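생활기술 > 주거 > 벽지·도배 > 묻고 답하기

이 사이트는 쿠키를 사용합니다. 계속 이용하시면 쿠키 사용에 동의한 것으로 간주합니다. [동의] [설정]

무늬 벽지 이음매가 벌어집니다
모서리각

작업실 세 면에 잎무늬 합지를 직접 발랐습니다. 초배 없이 석고보드 위에 바로 시공했고, 풀은 Sanen 분말풀을 표기 비율대로 갰습니다. 11월에 난방을 켠 뒤 안쪽 모서리 부근 이음매가 벌어졌습니다. 무늬 반복 간격은 46cm입니다. 부분 보수가 되는지, 전부 뜯어야 하는지 궁금합니다.
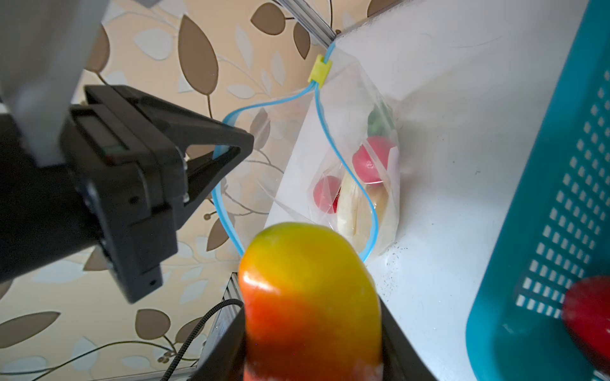

통권 624호

벌어진 곳은 모두 세로 이음매이고 가로 방향 들뜸은 없습니다. 실내 습도는 난방 전보다 많이 떨어졌습니다.

풀칠두번

건조 수축으로 보입니다. 합지는 풀을 먹으면 폭 방향으로 늘어나고 마르면서 줄어듭니다. 풀칠 후 숨죽임 시간이 폭마다 다르면 수축량도 달라집니다. 틈이 1mm 이하이면 바탕색과 맞춘 수성 도료를 가는 붓으로 넣고, 그보다 넓으면 그 폭만 교체하십시오. 교체할 폭은 기존 무늬에 맞춰 재단해야 하므로 길이에 반복 간격 한 번분을 더합니다.
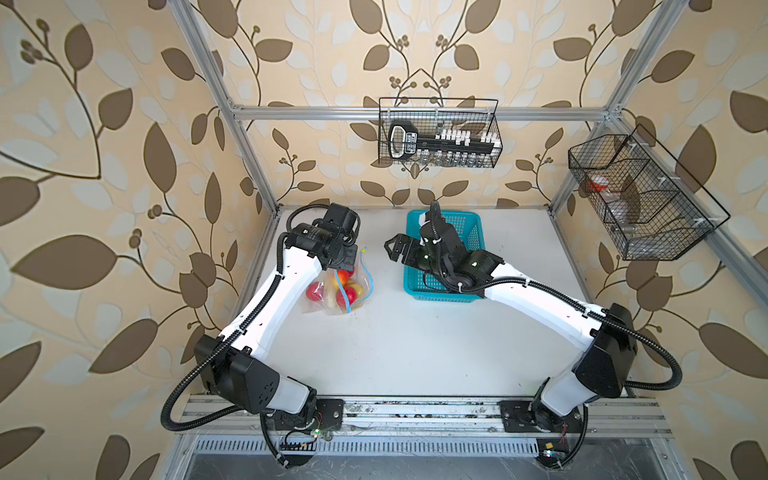

안쪽 모서리는 한 장으로 감아 돌리지 않습니다. 모서리를 1cm쯤 넘겨 자르고 다음 폭을 그 위에 겹쳐 수직을 새로 잡습니다. 큰 잎무늬는 이 정도 어긋남이 눈에 잘 띄지 않습니다. 시공 중과 시공 후 이틀은 실온 18도 전후를 유지하고 급격한 난방은 피하십시오.

동네목수11

저는 Zatirano 이음매 접착제로 눌러서 해결했습니다. 들뜬 데는 붙는데 벌어진 틈은 안 메워집니다. 석고보드에 프라이머를 안 칠하셨으면 뜯을 때 겉종이까지 같이 일어납니다.

모서리각

프라이머는 안 칠했습니다. 모서리 쪽 두 폭만 교체하겠습니다.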